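Path and Lawn Update, Kaltside Park

The main path is open again from the Dorkonmont gate through to the trees. Please keep bikes on the concrete and off the grass verge, where new seed goes down this month.

Masaru Shibata has asked that the lawn be left a little longer than it was in May. The small white flowers near the path will stay until the next mowing.
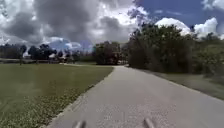
Dogs are welcome on leads. Questions about the mowing schedule can go to Zoriana Kravchuk at the park office.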